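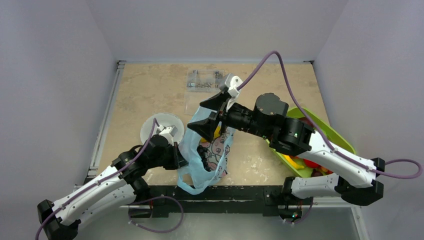 blue bag with the cartoon on it, handles up

Brinda County Tenants Board > Safety and Privacy > Leases
Thread: landlord wont take my substitute address, moving Friday

pennywhistle_k
Quick one, on my lunch. I'm in the state address confidentiality program, got my card in December. Applied at Matsuda Court, got approved, and now the leasing office says they "can't process" the substitute address because their software needs a real prior address. The prior address is the one I left. I do not want it tied to my new unit in any system anywhere. Rent is 1,177 a month and I already paid the 80 application fee. Supposed to sign Friday. Do I just give it to them?? Anybody dealt with this

gravelroad
Don't give it to them. The whole point of the card is that you don't have to.

Tess_in_4B
Depends on the state. In ours the program binds government offices, not private companies. A private landlord can say no. People get this wrong on here all the time and then someone shows up waving the card and gets a blank look.

gravelroad
Not what my advocate told me. She said they have to accept it.

Tess_in_4B
They have to accept it for mail once you're a tenant. Screening is different. Read the booklet they give you with the card, the page on private businesses. It says "may request" the whole way down.

pennywhistle_k
ok the booklet does say "may request." Ugh. So I can ask and they can say no?

Tess_in_4B
Yes. But ask in writing, and ask the manager, not the desk person. The desk person has a screen with a red box on it and that's all they know.

oldmill_ron
What software. If it's Veloler I've used it (leasing agent six years, not at Matsuda). The prior address field is required but it takes anything formatted like an address. PO box goes through fine. If yours is getting kicked back its probably because they're typing the program's apartment number on line one. Needs to go on line two. Tell them that.

pennywhistle_k
It is Veloler!! I saw it on her monitor. Will try. Thank you

marisol_reads
Slow down a sec. Even if the form goes through, the screening company pulls a report off your social and the old address comes back on the report anyway. So the landlord ends up with it either way. What you're really worried about is the new one getting out, right? Different problem.

pennywhistle_k
Yes the new one. But also I don't want anybody at Matsuda calling the old place for a "landlord reference." He's still in the unit. He'd pick up or the super would tell him.

marisol_reads
THAT is the thing to put in your letter. Not the address field. Ask them in writing to skip rental verification at the old unit, and offer something else. Pay stubs, bank statement, letter from your advocate, whatever you've got.

gravelroad
Also she shouldn't have to explain her whole life to a leasing office to get an apartment.

marisol_reads
Agree she shouldn't. She signs Friday though

dkhomebase
Is your name on the old lease still? Did you give notice? Early termination law covers you in this state but you have to send notice with a copy of the order or a statement from a qualified third party. If you just left, you can still be on the hook for rent and THAT will show up on a screening.

pennywhistle_k
I'm on it. Gave notice with a copy of the order, certified mail. Got the green card back.

dkhomebase
Good. Keep the green card somewhere that isn't the car.

Tess_in_4B
And take a picture of it.

R_Arabzadeh
Rostam Arabzadeh here, I do housing intake at a clinic a couple counties over, so not your lawyer and not legal advice. Few things fast.

Tess is right that our statute is mostly aimed at public agencies. Gravelroad is also partly right, there's a separate section saying a landlord can't refuse to rent to someone because they are or were a victim. Refusing the address isn't automatically the same thing as refusing the person. I've seen it argued both ways. Most of the time it never gets that far, a manager gets a polite letter and says fine.

Letter should be short. You're a participant. Your mailing address is the program address. You ask that nobody contact the prior residence or anyone living there. Here's what you're giving instead. You ask for a written answer before signing. No story. You do not need to tell the story. Attach a copy of the card, keep the card.

Ask your advocate to read it first. If you don't have one call the program, they will usually find you someone.

gravelroad
"A polite letter" lol. We've been polite. Some of these places you have to lean on.

R_Arabzadeh
Sometimes yes. I'd lean second.

oldmill_ron
Speaking as the guy who used to get the letters. If someone came in swinging with a statute I sent it to corporate and it sat there two weeks. If someone said please don't call this number, I wrote DO NOT CALL on the file and went to lunch. Just how it works

gravelroad
Two weeks is illegal in some places

oldmill_ron
Not in this one it isnt.

nightshift_lou
Coming at this from another side. Don't forget the job. I was so careful with the apartment and then HR at Lamiteck had my new street address in the staff directory for anybody with a login. My ex's cousin works there. 219 people in that building and every one could look me up. Took me a month to notice. They took it down same day I asked but still.

pennywhistle_k
Oh no. I hadn't even thought about work. I gave them the new one for the tax stuff already.

nightshift_lou
Go ask today. Payroll can use the program address for the W-2, mine does now. Check the emergency contact page too, mine still had HIM on it.

marisol_reads
Same with pharmacy, vet, car insurance, any store rewards thing. The vet got me. Reminder postcard to the old house with "we see you've moved!" on it. No new address on it thank god

Tess_in_4B
Car insurance is trickier, they rate on where the car is parked. You can't just give them the program address for garaging, that can void a claim. Give them the real one, ask for mail to go to the other one, and get off any shared policy first. A shared policy means he can log in and see it.

dkhomebase
This. Shared anything. Phone plan too.

gravelroad
I'd still not give the insurance people a real address. Sorry. Not worth it

Tess_in_4B
Then you're driving around maybe uninsured. Her call but she should know thats the trade.

gravelroad
Fair. I don't have a car so

mahtab_k
Mod here (Mahtab Khosravi). Keeping this open, it's useful, but two reminders. No full street addresses, and no naming the program's actual PO box even though it's public. Also this board can be read without logging in. Penny, you've now said which complex and which day. Want me to edit those out? Message me and I'll do it, no need to say why.

pennywhistle_k
He doesn't know this board or this user name and I changed the complex name when I posted, and the day. But thank you. And I'll be more careful

mahtab_k
Good. Leaving it then.

hattie_b
Does the mail really take forever through the program? Thinking of signing up and someone told me it adds a week.

nightshift_lou
For me four or five days extra. Only first class, no packages. Bills go online and you're ok.

marisol_reads
Mine was slower. Missed a court date notice once, nearly. Ask the clerk to also call you.

Tess_in_4B
They said at the last open meeting there are 2,862 households in it now and the mail room hasn't grown any. So plan on slow.

hattie_b
ok. Still doing it I think. Does it matter that I don't have an order? Never filed for one.

R_Arabzadeh
In this state, no. You need an application through an approved advocate and a signed statement. An order helps with other things, like the lease notice dkhomebase mentioned, but it isn't required for this. Apply before you move or right after. They can't hide an address that's already on your voter record and your license, only the next one.

hattie_b
Haven't moved yet. Calling Monday. no wait they're open til 5, calling now

pennywhistle_k
Update. Sent the letter last night, advocate fixed my wording, it's four sentences. Manager emailed back this morning. She'll take pay stubs plus the advocate letter, no call to the old place, and the form went through with the apartment number on line two like Ron said. She wants the emergency contact filled in so I'm putting my sister.

Payroll is fixed too. Directory had my cell in it, not the street. Got the cell taken off.

oldmill_ron
Line two!

gravelroad
Glad I was wrong about the leaning. This time

marisol_reads
So happy for you. Get the "no call" part printed and keep it with the lease. Managers quit all the time and the next one won't know.

dkhomebase
And ask what name goes on the buzzer. Mine put first and last without asking.

pennywhistle_k
omg the buzzer. Emailing her now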